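Stusberg Robotics Club
@stusbergrobotics
Tuesday, March 20, 2018

Gripper work from this week's session, in order. Long thread, mostly numbers and screws.

1/ Where we are: the Jiltus hand tool has its second set of fingers. Same mounting pattern as the first set, thicker blocks, tips cut at a slant. The first set flexed when the trigger was pulled hard and the pads no longer met square.

2/ Brief for the term is unchanged. One hand-held tool, two fingers, a camera looking down past them. A student picks things up by hand, the camera records it, and the footage goes to the group writing the arm software. The arm itself is not our job until after Easter.

3/ Checks before any picking is recorded: fingers fully open, nothing between them, both tips in view, white table behind. If a tip drops out of view at full opening, the camera bracket gets moved and we start again. 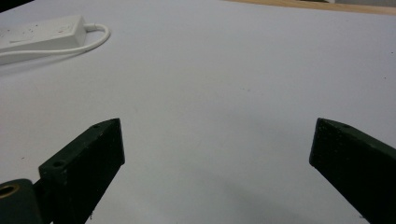
Jiltus tool, fingers fully open over the white table.

4/ Opening is set by a stop screw in the handle. It had crept by half a turn since the last session. Thread lock has now gone on. Please don't adjust it without writing it in the log.

5/ Dust. The dark green material shows every speck, and the fingers were put on straight after filing. It makes no odds to the grip but it does get on the pads. Brush first, then wipe, then fit. The brush is in the drawer marked Joshi, with the hex keys.

6/ Target for the term is 200 clean picks. We have 108. A pick counts if the object leaves the table, stays up for a slow count of three and is put down without being dropped. Repeats with the same object count. Repeats where you nudge it straight with your other hand don't.

7/ Of the failures, most are thin flat things: a ruler, a washer, a bank card. The slanted tips slide over them. One pair of students wants a thin lip on the inner edge, the other pair wants softer pads and no change to the blocks. Both will be tried, lip first, as it only needs a file and some card.

8/ Lighting. Overhead lights only, blinds down. The tool throws a soft shadow on the table towards the bottom of the picture, and the tracking script used to read it as an object. The threshold has been raised and the false hits have stopped on our test clips. Not yet tried on anything dark grey.

9/ Same check, same tool, still open:
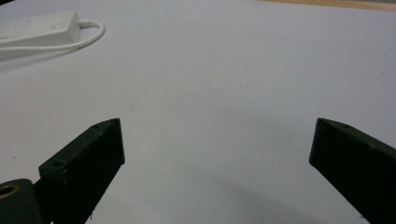
Cluto asked underneath whether we'd thought of painting the inner faces a pale colour, as their group had trouble finding the edges of dark fingers once a dark object was held between them.

10/ Fair question. We haven't painted them. On a white table the dark fingers are easy to pick out, but a black object in the grip would be a problem and there are several in the box. A strip of pale tape on one finger is going on the list, to be tested before paint.

11/ Jobs for next session: card lip on the left finger, tape on the right, 100 frames labelled by each pair, log sheet brought up to date. Check that the stop screw has held before you record anything.

12/ Files for the new fingers are in the shared folder under Jiltus, second set. The older ones have been moved to the archive. Do not print from the archive.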